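Tirnville Robotics Club: Preparing and Recording the Floor Pickup Task

Revised Aug 18, 2023

This guide is intended for student teams entering the household division with the Furex arm. It covers the preparation of a practice station, the recording of demonstrations, and the review that must take place before any recording is submitted for training. Teams that have already completed the tabletop exercises will find much of the procedure familiar. The principal differences concern the height of the arm, the behavior of soft objects, and the way the wrist camera sees the floor.

Before you begin

Each team should have two members present at all times, one to operate the arm and one to manage the station and keep the log. The operator does not leave the controls while the arm is powered. The second member does not reach into the work area until the operator has said "clear" aloud and has taken both hands off the controls.

You will need the arm on its low mount, the wrist camera, a recording laptop with at least half its storage free, a printed log sheet, and the station box. Items in the station box are to be returned at the end of the session, including any that have been damaged. Damaged containers are still useful for practice and should not be thrown away without asking Nhàn Dương, who maintains the equipment list.

Step 1. Set the station

Choose a section of floor that the arm can reach without extending fully. An arm working at its limit moves unevenly, and the unevenness is carried into the recording. Sweep the area, then place the objects for the round. Do not arrange them in a line or at even spacing. The judges will not do so, and a model trained on tidy layouts performs poorly on anything else.

Place the target object first, followed by the larger household items. Step back and confirm that the gripper has a path to the target from its home position. The path need not be straight, but the operator must be able to follow it without brushing anything on the way.

Step 2. Check the arm and camera

Power on the arm and send it to the home position. Open and close the gripper fully 3 times, watching for any hesitation in either finger. Confirm on the laptop that the picture from the wrist camera is live and that both fingertips are in view when the gripper is open. If one fingertip is missing from the picture, the camera has shifted and must be realigned before any recording is made.

Follow the camera cable by hand along its whole length while the arm is still. It should have enough slack for a full turn of the wrist and no loop that could catch on a nearby object. Teams lost more practice time to cables this August than to software, and the check takes less than a minute.

Step 3. Practice the approach

Run the motion several times without recording. The approach has three parts: travel above the floor, alignment over the target, and descent. Operators new to the task tend to combine the last two, which brings one finger down on top of the object. Keep them separate until the movement is comfortable.

Lower the arm at the slow setting. The mount has a soft stop that prevents the fingers from striking the floor with force, but it should not be relied on during normal use - a recording that includes a soft stop will be rejected at review.

Step 4. Record the demonstration

Announce the start of each recording so that the log keeper can enter the attempt number. Begin from the home position in every case. Complete the task at a steady pace, release the object at the drop point, and return home before stopping the recording. Do not pause to speak with your partner in the middle of an attempt. Long pauses are learned by the model as readily as movements are.

Alignment over the target deserves the greatest care, and operators should make it a habit to open the gripper wide well before the descent. Crushed bottles call for this in particular, as their width changes along their length and a narrow opening leaves little room for correction. With the fingers spread on either side of the green Sprite bottle, as they are here, the operator can compare the gap on the left with the gap on the right and judge whether the wrist needs to turn. Note also where the bottle is twisted and dented toward its lower section, and decide on the point of contact before closing. 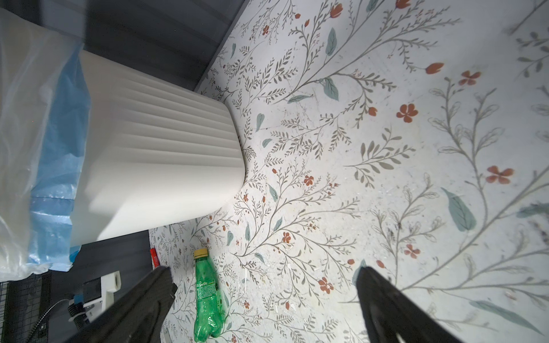
Background pattern is recorded along with everything else the wrist camera sees, and teams are encouraged to vary it between sessions. Plain floors give the model an easy outline to follow, and it may then fail on the first decorated surface it meets. A covering such as this one, with orange flowers and sage-green leaves printed on an off-white ground, places color and shape near a green bottle and is well suited to the later rounds. Large items should be varied in the same way, by turning them or laying them on their sides between attempts.

Step 5. Review and submit

Watch every recording at normal speed before submission. Mark each one in the log as accepted, rejected, or uncertain, and give a short reason for the last two. Failed grasps are kept in a separate folder. They are not used for the first training run, but Iestyn Gronow uses them in the coaching sessions and asks that they not be deleted.

Copy the accepted recordings to the shared drive under your team name and the session number. The training computer accepts a maximum of 3000 files per team across the season, and files beyond that number will not be processed. Teams nearing the limit should remove their earliest recordings first.

Closing the station

Return the arm to its home position, power it off, and coil the cables loosely. Replace the station items in their box. Sign the log sheet and leave it in the tray beside the Prusitz cabinet, with any equipment faults written on the back.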